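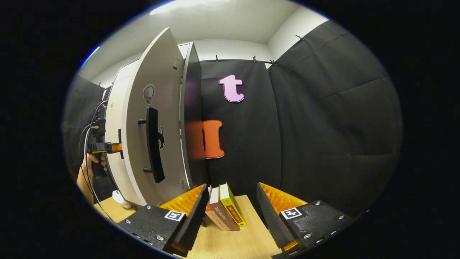

# Zelladell Hand-Held Gripper, Two-Hand Set

The Zelladell is a hand-held gripper for recording manipulation examples. An operator holds one in each hand and does the task directly, without driving an arm. Each unit records wide-angle video from its own camera, finger opening, and the path of the tool through the workspace. The recordings come out in a format that most imitation learning code can load after a short conversion step.

Lisico sells the grippers as a matched pair with one recorder box. Single units are available as spares.

## What it is used for

Most customers collect tabletop and cabinet tasks: opening a door and putting books away, moving dishes, sorting small parts, folding towels. Two-hand work is where the set earns its price. One gripper can hold a cabinet door while the other reaches for an object on the table, and both streams are saved under one clock.

The set is also used for single-hand work. Leave the second gripper in its cradle and the recorder will skip that channel.

## In the box

- Two grippers, left and right, black housing
- Four fingers with orange ribbed soft pads, fitted
- Printed square markers for the fingers, two spare sheets
- Recorder box with power supply
- Two cable bundles with strain relief
- Two charging cradles
- Hex key and spare screws
- Calibration board

Tables, backdrops and task objects are not included.

## Specifications

| Item | Value |
|---|---|
| Weight per gripper, without cable | 612 g |
| Pads | Soft, ribbed, replaceable |
| Finger tracking | Square markers on both fingers |
| Camera | Fisheye, fixed mount |
| Connection | Wired to recorder box |
| Charging cradle | Wall or bench mount |
| Clips per session folder | 20 by default, adjustable |
| Part number, pair | 3547 |

The fisheye lens gives a round picture with black corners. Don't crop it before training unless you also redo the lens calibration. The fingers need to stay in view for the opening width to be read.

## Setting up a station

You need a steady table, even light and a background that stays the same between sessions. A rod with clips and some black fabric is enough for the background. Large cut-out letters or similar shapes pinned to the fabric help the tracker, which has little to hold on to when it looks at plain black cloth. Put them at different heights and leave them alone once recording has started. If a letter falls down, pin it back and start a new session folder.

Small stickers on furniture are useful too. Shiny doors and panels can pick up reflections of the background, and the tracker sometimes mistakes a reflection for a fixed point. A matte sticker near the handle gives it something better.

Run the cables behind the operator's elbows where you can. With a cabinet task, check that the bundle clears the door through its full swing before you record.

## Recording a session

1. Turn on the recorder box and wait for both lights to go green.
2. Hold each gripper over the calibration board until you hear the tone.
3. Open and close the fingers fully, twice.
4. Put the objects in their starting positions.
5. Press the thumb button to start a clip. Press it again to stop.
6. Reset the objects, changing their positions a little each time.
7. When the folder is full, enter the task name and operator initials.

Work at a normal pace. Very fast wrist turns blur the video, and very slow motion teaches the model to be slow. If a grasp fails and you recover, keep the clip and tag it "recovery." If you drop the object out of reach, discard it.

## Books and other thin objects

Books standing upright are harder than they look. They lean, they slide against each other, and the fingers have to open wide to go around two at once. Approach square to the spines and close slowly for the last bit of travel. For practice, start with one book and add the second when the operator is comfortable.

Joana Cunha, who looks after customer setup at Lisico, recommends switching books often. A model trained on the same two covers tends to look for those covers. Her shelving set, recorded with this gripper, has 1,201 clips and can be requested with any order for use as a loading test.

## Care

Wipe the pads with a damp cloth. Solvents harden them. Replace a pad when the ribs are worn flat in the middle. Replace a marker as soon as a corner lifts, and run the calibration again afterward.

Check the finger screws weekly if the set is in daily use. Finger-tight plus a quarter turn is right. Overtightening will crack the housing, and the warranty does not cover that.

## Compatibility

The finger mount fits the Pichon parallel gripper with the adapter plate, so the same fingers and pads can go on the robot that runs the trained policy. An adapter for the Urkeck wrist is planned for June. Other arms need a custom plate. Drawings are available on request.

## Ordering and support

Pairs are built to order. Pads and marker sheets ship from stock. Schools and university labs should ask for the education price before ordering, as it can't be applied to an invoice later.

For technical questions write to Clementina Torres on the Lisico support desk. Include the serial number on the recorder box and, if the question is about tracking, one full session folder.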